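Priltix Match Predictor -- User Guide
Section 3: Setting Up Your First Prediction League

Last updated: Jun 16, 2020
8 comments | 5 shares

Welcome back! By now you should have your account open and your favorite club picked out (if you skipped that part, go back to Section 2, it only takes a minute or so, and you can change your club later if you picked in a hurry). In this section we'll build a league from scratch, invite your friends, set the scoring, and get everybody's picks in before the first kickoff.

You'll want to do this on the website the first time. The phone app can do nearly everything, but the scoring page is a bit cramped on a small screen, and it's much nicer to see all the choices side by side.

3.1 Creating the league

1. Sign in and choose My Leagues from the menu on the left.
2. Press New League and type a name. You get plenty of room, so have fun with it. The league we'll use in this guide is called the Disetwood Sunday Club.
3. Pick the competition you want to follow. You can follow one competition or several, but please start with one!
4. Choose whether the league is open or private. Open leagues show up in the search and can hold up to 1,000 players. Private leagues can only be joined with a code.
5. Press Save. Your league code appears at the top of the page -- copy it somewhere handy.

Note: The league name can be changed at any time. The competition can't be changed once the first match has kicked off, so do look twice before you save.

3.2 Inviting players

1. Open your league and choose Players, then Invite.
2. Send the code by email, or read it out over the phone if that suits your crowd better. Capital letters and small letters are treated the same.
3. Wait for the names to appear under Pending, and press Accept next to each one.

If someone joins halfway through the season they start with zero points. You can give them a starting score under Players, Adjust, and most league owners we hear from match it to whoever is in last place, which seems to keep the grumbling down.

Caution: Removing a player also removes all of their past picks. If you only want them out for a few weeks, use Pause.

3.3 Choosing how points are scored

This is the part people argue over, so maybe put the kettle on first. The standard setup gives 3 points for an exact score and 1 point for the right result with the wrong score. So if you say 2-1 and the match ends 2-1, you get all three, and if it ends 3-0 to the same team you still get one for your trouble.

1. Go to Settings, then Scoring.
2. Leave Standard switched on, or press Custom to type in your own numbers.
3. Turn on Joker if you'd like each player to double one match per round.
4. Press Apply to All Rounds. 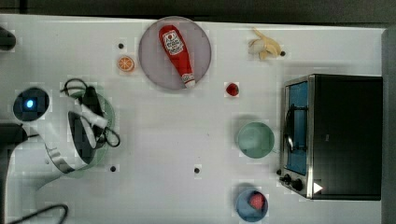
Tülin Yalçınkaya writes that her league tried the Joker on every round and found the table jumped around far too much, so they now save it for derby weekends and the last day of the season. She also asks whether points can be taken away for a late pick. They can't at the moment, though a late pick simply won't be accepted, and that usually stings enough!

To use the Joker only on certain rounds, the way her league does, skip step 4 and press Choose Rounds, then tick the ones you want.

3.4 Making your picks

1. Open the Round page. Matches are listed in order of kickoff.
2. Type a score for each match, home team first.
3. Press Lock In. A small padlock shows beside every saved pick.
4. To change your mind, tap the padlock, type the new score, and lock it in again. You can do this as often as you like until the match begins.

Picks close match by match, at each kickoff, so you can send in Saturday's scores and still take your time over the later games once the team news comes through. Other players can't see your pick until that match has started.

Note: If a match is postponed, your pick is kept and moves with it to the new date. If the match is abandoned and not replayed, it scores nothing for anybody.

Caution: Kickoff times are shown in the time zone on your profile. If you're traveling, or the clocks have just changed, check it before you trust the countdown.

Related
- Section 2: Your Account and Your Club
- Section 4: Reading the League Table
- Running a Cup Alongside Your League, by Adalberto Caldeira
- Linking Priltix to a Preltier Calendar
- What Changed in the October Update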